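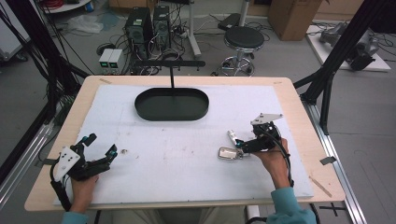

Necklace storage – what are you all doing? (page 1)
Jewellery & Accessories > Care, Repair and Storage

tansyandthyme
Joined November 2021
Hello everyone, first post! I've been reading this board for weeks and I love it. I finally went through my gran's necklaces at the weekend, plus all of mine, and I have 186 of them. I'd have guessed fifty. Most are beads and cheap chains but there's a run of old Giraldo enamel pendants in there that I adore and want to start wearing properly.

At the moment they live in biscuit tins. It took me a whole evening to undo one knot. So what do you all do? Hang everything? Lay everything flat? I've got a decent chest of drawers and one bit of free wall, and I'm happy to make things if they're not too fiddly.

pebbledash_jo
Welcome! What a lovely haul, and yes please to seeing the enamels when you've got a minute. I'm firmly in the hanging camp. If you can see it, you wear it. I had a box for years and wore the same silver chain every single day, then I put up a rail and within a month I was wearing things I'd forgotten I owned.

For anything fine, do the clasp up before you hang it. Most of my tangles were from open chains swinging about and catching on their neighbours.

OldKiln
I'll disagree, sorry Jo. Hanging is fine for chains. It's bad for strung beads, especially anything on silk. The thread stretches under the weight and you end up with gaps next to the clasp. I restring for friends and the worst ones I see have all been hung on a hook for years. Heavy beads go flat in a drawer, please.

pebbledash_jo
I did say fine chains! But I take the point about silk. Mine are nearly all on wire, and they've been up eight years with no trouble at all.

OldKiln
Wire kinks, mind you. But it won't stretch, I'll give you that.

marrowfat
Can I be annoying and say both? I keep a little T-shaped stand on the dressing table for whatever I'm wearing that week, and everything else is in shallow drawers lined with felt. On Sunday night I swap them over. It sounds fussy but it takes two minutes and it's a really nice way to start the week – you get to go shopping in your own drawers.

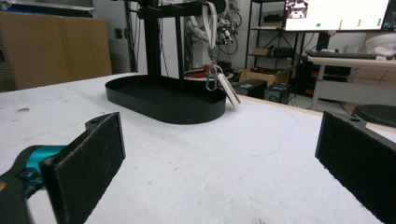

The other thing with a stand is to check the base before you buy. Mine was a light one to begin with and three strings of glass on the same side had it over. I stuck a flat bit of slate underneath and it hasn't budged.

tansyandthyme
Oh, I love the Sunday swap idea! I'm stealing that. OldKiln, how do I tell if something's on silk? Gran's amber-coloured ones have knots between each bead.

OldKiln
Knots between the beads very often means silk, though nylon gets knotted too. Look at the thread by the clasp with a magnifier. If it's fuzzy or grey, get it restrung before you wear it out of the house. Mimoza Vasić runs an evening class in Wirnov if you're anywhere near. She teaches knotting from scratch and she's wonderfully patient with people who have thumbs like mine. I went in December thinking I knew it all and came home and redid half my own work.

fennimore
Don't forget air and light. My sister had hers on a sunny wall and the dyed ones faded on one side. Silver goes black faster in the open too. I put all my silver in little zip bags with the air squeezed out, and a strip of anti-tarnish paper.

pebbledash_jo
Bags! I couldn't. It'd be like keeping cakes in the safe. Mine get worn, so they stay bright enough, and a quick rub with a cloth does the rest.

fennimore
Each to their own :) I have about 11 silver pieces that I wear to weddings and that's it, so they'd be black as boots by the time the next invitation came.

marrowfat
For bracelets and rings I'd add a tray. Something with a low edge, so you can see straight in and get your fingers round things. I had deep bowls for ages and everything I wanted was always at the bottom. Oval is nice because nothing gets stuck in the corners. 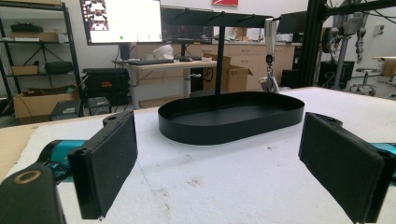
Oval tray, low sides and a flat bottom.

Dark ones are good for pearls and silver, they really show up. I have a pale one as well for jet and garnets.

OldKiln
Agreed on trays. Put a bit of felt in if it's for pearls, they scratch easily. And keep them away from hairspray!

tansyandthyme
You're all brilliant. So the plan is: chains on the wall (out of the sun), Gran's beads flat in the top drawer, a stand for the week's favourites and a tray for bracelets. I had a look at the Neltura drawer inserts but the slots seem awfully narrow. Has anyone used them?

fennimore
I have them. Narrow, yes. Fine for chains, hopeless for anything chunky. The Asitz ones are wider, but measure your drawer first – mine needed a strip sawn off the back.

pebbledash_jo
Or a cutlery tray from the charity shop! Line it with an old jumper. And we still want to see those enamels.

tansyandthyme
Cutlery tray it is, I've got a spare in the loft. Enamels tomorrow, once I've got the last of the biscuit crumbs off them.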